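Kernville adopts practice guide for hand-held gripper recording

Wednesday, May 6, 2026

A practice guide for teams that record manipulation tasks with hand-held grippers took effect this week at the Kernville site of Bollitz, the automation contractor. It applies to all recording done in shared rooms, including offices and meeting areas where other staff are working.

The guide runs to 20 clauses and replaces a set of separate checklists that each team had kept for itself. A draft was circulated in February. Staff and two outside groups sent in 139 comments, most of them on floor cabling, bystander consent and the handling of fiducial markers.

Under the new text, an operator must walk the recording area before each session and log the position of cables, glass objects, stair openings and any robot arm within reach of the work. Cables that cross a walking route must be taped or covered. Loose items on the floor are to be picked up before the first take, and the log must name the person who did the check.

Markers get a section of their own. A marker fixed to a cube or bracket has to be inspected for lifted edges and glare at the start of the day, and again after any change to the room lighting. Polished tabletops are permitted, but the operator must note them in the log, as reflections can upset tracking. Sessions recorded with an unlogged lighting change are to be held back until a second person has reviewed them.

People in the background are treated as part of the recording. Anyone who may come into view must be told before the session begins, and can ask for footage to be blurred or deleted within 40 days. The earlier checklists covered only those handling the equipment.
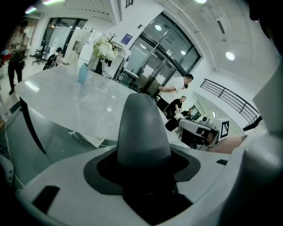
Zanele Gumede told the site's open session that the consent clause would be the hardest to apply in a room with more than one team in it. Telling people once at the door is fine in a closed lab, she said, but in an open office they come and go all afternoon, and the operator has both hands busy. She asked for a second person to be named for each session, with the authority to stop it.

That request was partly met. The final text requires a named observer where a robot arm is powered within reach of the operator, and recommends one elsewhere. The observer may not operate a gripper or the arm during the same session.

Vasilică Gavrilă, who edited the guide, said the clause on powered arms was kept short on purpose. It refers operators to the site's existing risk assessment for the arm and adds two conditions – the emergency stop must be within reach of the observer, and no gripper may enter the arm's working area while it is enabled.

The guide also sets out how recordings are to be labelled. Each file must carry the room, the operator, the gripper's calibration date and the version of the marker layout. A trial of the labelling scheme covered 3666 recordings made with the Lagman logging tool, and roughly one in nine had at least one field missing. Calibration date was the field most often left blank, and the tool will now refuse to close a session without it.

Existing recordings do not have to be relabelled unless they are passed to another site. The Tallasar office will move to the same guide once its room plans have been updated. Comments on the current version can be sent to the Kernville safety desk, and changes will be listed in an annex at the back.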